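Community Kitchen Recipe Project, Iken Hall
Progress report to the Benedetti Fund
May 14, 2022

The grant pays for a set of low-cost dinner recipes, tested in our kitchen and printed on cards for families who use the Likarska food pantry. We set out to finish 80 recipes by the end of August. So far 63 have been cooked, tasted and written up. The rest are mostly soups and bean dishes, which we left for last so we could use the spring vegetables first. 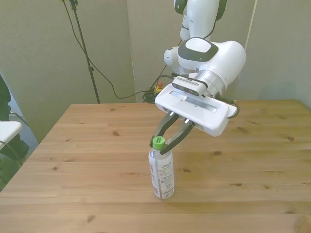 Oils and sauces took more work than planned. Early testers poured straight from the container and the results were greasy, so every card now gives oil in tablespoons. We tried the salad dressings again with less vinegar and a little sugar, and the scores went up. Dressings are to be shaken in a clear plastic bottle like the one standing on the table, so the cook can check that the oil and vinegar have come together. The mustard dressing still separates too fast and will be redone.

Rice dishes are finished. The lentil and rice card was the most popular with pantry families, followed by the baked rice with cabbage. Two cards were dropped – a fish stew that cost too much per serving, and a potato bake that needed a longer oven time than most people wanted to give it.
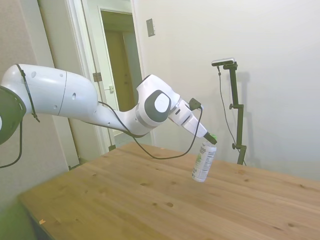 Testers also asked for milder versions of the chili and the curry. We now print the basic recipe with half the pepper, and a line at the bottom says how much to add for more heat. Salt has been cut in all of the soups tested to date. Where a recipe starts with canned beans, the card says to drain and rinse them.

Spending is on budget except for printing. Zareo raised its price for coated card stock, and we moved some money from the equipment line to cover it. No new pans will be bought this year.

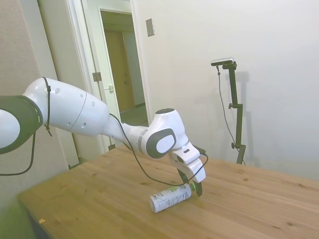
Work left to do:

Cook and score the remaining soups and bean dishes.
Redo the mustard dressing and the cornbread, which came out dry in 3 home ovens.
Check serving sizes on the pasta cards.
Send the full set to the printer by August.

We are not asking for a change to the grant amount. We would like approval to keep the printing transfer in place through the end of the project.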